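Taping a Sorting Grid for the Club Arm (and What to Believe About It Afterward)

Robotics club build notes, updated 2025-10-23

Most guides to a student pick-and-place project spend ten pages on code and one sentence on the table. I think that's backward. I have sat through enough club demos where the code got blamed for something a roll of tape did. So this page covers the table, and it also covers why I don't trust a calibration number until somebody has tried to break it.

You need blue tape, a bin, a ruler, a square, a pencil and an arm with a camera near the gripper. Ours runs on the Flernus controller kit. The same steps should work with others, though I've only done it with this one.
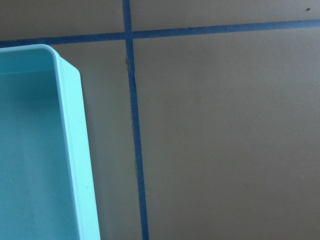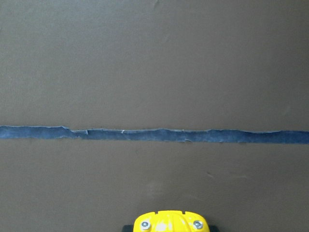

The Huerta sorting challenge, which is the one our club enters, scores you on where a part ends up inside a grid cell. The rules say the grid may be marked "by any visible means," and every team I know of reads that as tape. Fine. But look at the strip running across in front of the yellow gripper housing: it has a kink on the left where the tape steps up and overlaps itself, and the borders are ragged the whole way along. If your program looks for the edge of that line, which edge does it find? Move the camera a little and you may get a different answer. The crossing in the other picture has a wrinkle just below it, right where you would want to set your zero point. Both are ordinary tape jobs. Both are good enough for a person and doubtful for software.

Step 1. Clean the surface.
Wipe it down and let it dry. Specks matter more than you'd expect if you use a simple threshold, as most first-year teams do.

Step 2. Draw first, tape second.
Mark the lines in pencil with the square. Our cells are 200 mm on a side. Measure both diagonals of one cell before any tape goes down. If they don't match, your corner isn't square and you should start over. I know it's boring.

Step 3. Lay each strip in one piece.
Don't join two short strips to save tape. Anchor one end, pull just enough to keep it straight, and lower it onto the pencil line. Stretching it is a mistake too, as the ends creep back overnight. Press from the middle outward with the side of a ruler.

Step 4. Cut the ends with a blade.
Tearing leaves a jagged end. Get an adult to do it if your school has rules about knives.

Step 5. Place the bin off the lines.
Leave a strip of bare table between the bin wall and the nearest tape. A bin that sits on a line hides part of it. Mark the bin's corners in pencil so it goes back to the same spot after someone bumps it. Someone will.

Step 6. Set zero with the arm, then check it with something else.
Here I part ways with the handout we were given at the Plarnerport workshop in September. It says to drive the gripper to the crossing, press save and move on. That tells you the arm can return to the place you saved. It tells you nothing about the rest of the grid. Save the crossing, then send the arm to three other corners and measure the miss at each one with a ruler. Write the misses down, including the ugly ones.

Step 7. Run it long enough to be embarrassed.
One club at the Kumport meet told us their sorter had never dropped a part. They had run it 80 times on one afternoon under one set of lights. We ran ours 1191 times over several weeks and logged 71 bad placements. Guess whose number sounds better on a poster.

When I sorted our failures, a good share came from the same two cells, and both of those touched a strip that had been laid twice. Devendra Dwivedi, who handles our vision code, thinks the lighting explains more of it than I do. He may be right. We changed the tape and the lamp in the same week, so our log can't settle it, and I'd be suspicious of anyone who claimed theirs could.

If you repeat this, change one thing at a time. Replace the worst strip, leave the lamp alone, and run the same parts in the same order. Send me the log either way, but please send the whole log and leave the highlight video at home.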